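Jun 22, 2026
Dye notebook, entry 70
Madder on linen, back bench at Momholm

Good day. Very good day! The second madder bath finally gave the brick red I have been chasing since February, and I want to get it all down before I start fiddling and forget what I did.

Starting point was the bolt of half-bleached linen from Brevetti, the one with the blue selvage thread. Everyone has been complaining that it takes mordant unevenly, and I was ready to agree after the last batch came out looking like a rash. I now think the cloth is fine and our scouring was lazy. This time I gave it a proper boil in soda ash, a long one, with the lid on, and the water that came off was the color of strong tea. After the second boil it was more like weak lemonade, and I stopped there. Should have done this from the beginning.

Tannin next. I used the oak gall powder from the Trorkari jar (the new one, not the old one with the cracked lid, which smells off and should be thrown away by whoever gets to it first). Soaked overnight. Squeezed, didn't rinse. Then the alum acetate, warm but not hot, two hours with a lot of stirring, and out to dry on the rack by the window. I left it hanging for 5 days this time instead of rushing it into the pot the next morning. Could be superstition, but the pieces that aged longest took the color deepest, and I have the swatches pinned up next to the door if anyone wants to argue.

Wheat bran bath to clear the loose alum. Messy as ever, and I found bran in my sleeve at lunch. Tie the bran in a stocking next time.

Now the madder itself. Ground root, Mittal lot 2528, same lot as the disappointing batch, so the root was never the problem either. I soaked it in cold water first and poured off the yellow-brown liquor twice, which is the step I skipped last time, and what a difference. All that murky brown goes down the drain and leaves the reds behind. A pinch of chalk in the pot for our soft water. Brought it up very slowly, all morning really, and kept it under 70 C the whole time. The moment it creeps past that the browns wake up and there is no putting them back. I stood over the thermometer like a hawk. The small burner is much better for this than the big one, which only knows two settings, off and volcano.

By noon the cloth was orange, and I nearly lost heart. By two it was going coral at the folds. I turned off the heat, put the lid on and made myself walk away and sort the indigo shelf, and when I came back it was red. Proper red, with that warm earthy bottom to it – old barn doors, roof tiles after rain. I called people over to look at it and they were very patient with me.

Washed it in three changes of cool water, then a mild soap, then more water. The last rinse was nearly clear.

Rub test: white towel, damp, twenty strokes over the same spot with firm pressure. Faint pink the first time, nothing I could see the second time after another wash. I'll do it again once the cloth has rested for a week. We need to agree on one kind of towel for this, by the way, because the thick ones hide a lot and the thin ones show everything.

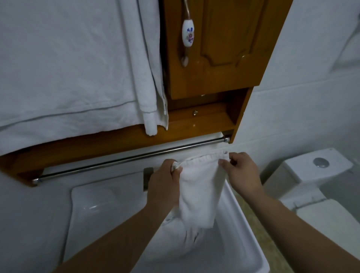
I'm going to keep the exhaust bath. There is plenty of color left in it, and I have some wool yarn already mordanted that would love a soft salmon. If that goes well, a third dip with a dash of iron, just to see. Iron on the leftover madder gave a lovely dusty plum on cotton last year, and I never wrote down how much I used. (Lesson learned, hence all this scribbling.)

Light test strips are cut and taped in the south window, half covered with card. Please don't move them to get at the blinds.

Things to sort out:
Label the drying racks, linen on the left.
New jar for the gall powder, with the date on it.
Ask Brevetti if they have more from the same bolt before it sells out. I'd happily take all of it.
Try the same recipe at half the madder weight. I suspect I'm using far more root than I need, and it isn't cheap.
Scour everything twice. Everything!

Still to come on this batch: dry weight, and a swatch for this page. I've left space at the bottom for it. The piece was still damp when I locked up, so the red may lighten a bit by morning.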